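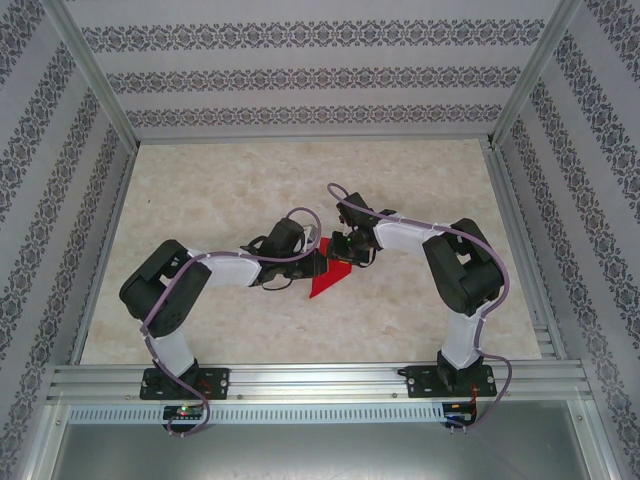

Tiedemann two-arm bench kit with the red cloth, grippers nearly touching

To: Conanell users list
Date: 8 Jan 2018
Subject: Re: [conanell] Tiedemann kit, worth it for cloth?

Hello all, and a happy new year to everyone I haven't written to yet!

On 8 Jan 2018 a list member wrote:
> Has anyone on here tried the Tiedemann kit on fabric? Trosusach
> has it on a 28 day trial and I'm tempted, but I worry the two
> arms will get in each other's way over small pieces.

I've had ours for five weeks now (the trial ran out and I couldn't bear to send it back), so let me ramble a little. The arms do come in very close over a small cloth, and you'll want to set your speed limits low before you let both of them in at once. Ours bumped twice the first evening, no harm done. After that I kept to the slow setting and we've had 32 clean runs in a row, which pleased me no end.

My one real grumble is the tubing. It rides along the outside of each arm in big loops, and I do wish they'd send a few more clips. The boards sit right out front by the rail too - handy for checking the little green light, less handy if you're clumsy with coffee like me.

Cakex has a spare set of finger tips for 100 dollars, but I'd wait for the March price list.

Happy to answer anything else!

Warmly,
a fellow tinkerer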